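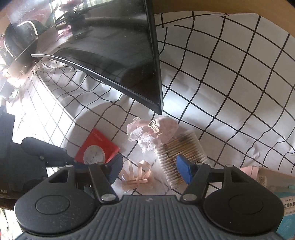
Slide 1: open jaws, cotton swabs, pink hair accessory, gridded cloth

Hello Wurnley, thanks for having me. Say name, say Brestel, say I work on the perception side with Razia Cheema and Sadia Bajwa. Don't do the long version of how I got into this, there's only half an hour and last time it ate six minutes of it.

Leave slide 1 up for a bit. Let people look. Then ask the room: where would you tell the planner the edge of the swabs is? (Somebody will say "the wooden sticks", somebody will say "the wrapper". Both are fine, and that's my whole talk really!)

The pack is clear plastic. Our old segmenter loved the sticks and the white tips and drew a lovely mask round them, and it ignored the wrapping completely. So the planner, Doro, thought the thing ended where the cotton ended and put its approach a few millimetres too far in. Printed characters on the wrapping make it worse, the mask tends to break along them. Point at the right-hand pad here, the blue one that overlaps the pack. As far as the depth estimate is concerned, pad and pack want to be one object.

Then the hair accessory. Smooth on one side, ruffles and sheer lace on the other, and it sits partly over the swabs. I'm very fond of this one. Lace gives you an edge that is sort of there and sort of not, and if you threshold it hard you get pink confetti. Mention the "Lucky" tag, pause for the groan, because on the first run Rind gave the tag its own object ID and Doro very politely planned a grasp on it.

(Sip of water. I always forget.)

Slide 2: what Rind does

Rind sits between the camera and the planner. It takes the masks, works out which ones it doesn't trust and passes that doubt along with them. That's it. Before Rind we threw away anything under the confidence threshold, so Doro saw a clean table with fewer things on it than there were. Awful idea, and it was mine, so I can say so.

Now every mask goes over with a soft border. Wide border for lace and clear plastic, narrow border for something like the red packet. Doro treats the border as "might be solid" and either goes round or slows down. Show the parameter file. Yes, the border width is in pixels, yes, I know, Razia has told me.

Slide 3: the monitor problem

Flick back to slide 1 for this! The big dark screen. Look at the bottom of it and you'll see the cloth's grid again, faintly, as a reflection. There's a window reflected higher up too. Our tracker uses strong line features to steady the pose, and a black-and-white grid is a feast for it, but it was also matching lines in the glass. Wherever you get a reflection like that the pose slides gently sideways, no warning, no jump, nothing in the log.

And the real grid isn't flat either. It bunches up below the monitor and puckers over on the right. Paweena Wiriya's fix was to stop treating the cloth as a plane at all and weight line matches by how well the neighbouring ones agree. The glass mostly drops out for free. Give Paweena proper credit here, I rushed it in June and felt bad.

Slide 4: numbers

We ran the new build over 2845 recordings. Rind flagged 341 as having at least one mask it wouldn't vouch for. Sadia went through the lot by hand (poor Sadia) and most of the flags were fair. The unfair ones were nearly all glare: patches of sunlight on white cloth, where the lines fade out and Rind decides the table has ended. Not fixed. Say it's not fixed, someone will ask.

Added delay is 28 milliseconds a frame. Nusrat Zaidi wants it lower for the closing phase and she's right, we're currently skipping the border update once the jaws start to shut. Works all right on boxes. I wouldn't trust it on ribbon.

Slide 5: the bow

Back to slide 1 again, last time I promise. Satin bow, in the gap between the jaws. The rose-gold clip is shiny and the loops stand up, so which bit do you plan on? Doro picks the loops, every time, as they're tallest. I'd want the clip. We've got 2 branches open on this and I don't love either, so if anyone's done thin shiny parts under soft ones please come and find me afterwards.

Questions. If it goes quiet, ask them about logging formats, that always starts a row. Repo link is on the last slide, check it's the public one.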